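Keeping the Pledthorpe cell in tune

The Flokmont handling cell at Pledthorpe has one arm, one two-finger gripper and a simulated twin that the maintenance technician checks before touching the hardware. We spoke to her at the bench on Sep 2, 2025.

The first job on any shift is the gripper. "I jog it open, jog it closed and read the motor current at both ends," she said. "If the two readings drift apart, the slide wants cleaning. If they both climb, it wants grease." The slide is greased every 200 hours. The finger pads are changed in pairs, never singly, and the zero is taken again afterwards.

Alignment is less forgiving. The camera bracket came from Hiner and is held by three bolts, which she marks with paint pen after torquing. "A bracket can move without looking as if it has. The paint line tells you."

The last serious fault was logged as 1131, a lost tool offset after a controller swap. The spare controller, a Cuervo unit, had been loaded with an old parameter file. "The arm ran perfectly well – it just had the wrong idea of where its fingertips were."

She now loads every parameter file into the simulator first, with the fingers open and nothing between them, and looks at the view from behind the palm. The model uses plain brick surfaces as a backdrop.

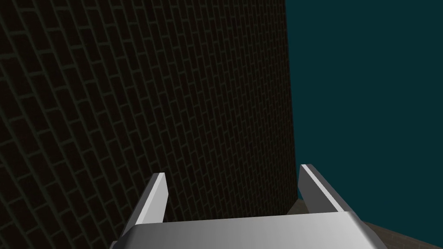 Simulator view over the gripper palm, fingers open, brick wall beyond.

"I want both fingers in view and the palm along the bottom," she said. "Then I compare the offsets with the sheet, line by line."

The sheet is kept in the cabinet door. File 904 is the current one, and older files have been taken off the controller. Her next job is the cable dress at the wrist, where the sleeve has started to rub – she plans to reroute it in September.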